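Rendstead Repair and Reuse Group
Minutes of the monthly meeting, January

Place: upper room of the Maltine building
Start: 18:30
Minutes written by: Sachiko Tanabe

1. Minutes of the last meeting
The minutes were read and accepted. One correction was asked: the shelf which we agreed to buy is for the power supplies, and not for the monitors. I have changed this in the copy in the folder.

2. Old office computers from Cirmont
Cirmont has confirmed in writing that we can keep all the desktop towers which they brought before Christmas. They do not ask for any money, but they would like to receive a list of what was reused and what went to metal recycling. It was agreed that the list will be made per machine and sent at the end of each month.

The hard drives are a separate matter. Cirmont wishes that every drive is destroyed, also the ones which still work. Several members found this a pity, but it was accepted without a vote. The drives will be kept in the locked cupboard until Hattori collects them.

3. Order of work at the bench
There was a long discussion about the order in which a tower should be taken apart. At present each person does it in his or her own way, and the screws are mixed afterwards. The following order was proposed for the Dell towers: put the case on its side, take off the side panel, remove the drives, then the memory, then the power supply. The processor and the motherboard come last. 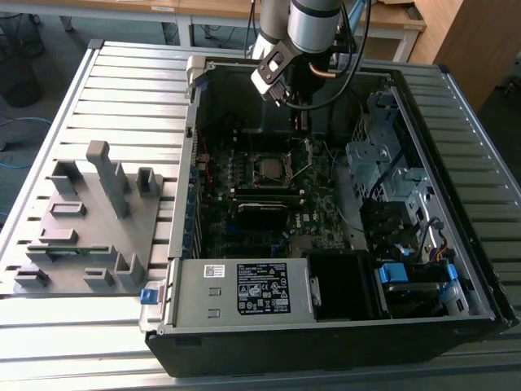

Marta asked why the power supply should not come out first, as its cables lie over other parts and are in the way of the hands. She also said that the memory is easily scratched when one pulls a thick cable past it. After some talking it was agreed to try both orders for one month and to decide at the next meeting.

It was also agreed that a processor stays in its socket until there is a proper box ready for it. We lost 3 good ones last autumn in a drawer with screws.

4. Labels
Before a power supply goes to the shelf, its wattage must be copied from the label to the paper tag. Please write it large. Power supplies without a tag will be treated as not tested.

5. Money
The balance is 900 pounds. The meeting agreed to spend up to 400 on a second set of screwdrivers, anti-static bags and a better lamp for the bench. Sachiko will ask Hattori for a price for the bags. The question of a second heater was postponed again.

6. Other points
The door to the yard does not close well in cold weather. Please push it until you hear the click.

Two school classes have asked for a visit. It was felt that one class at a time is enough for the room. Sachiko will answer them.

The meeting closed at 20:10. The next one is on a Thursday, and the date will be sent by email.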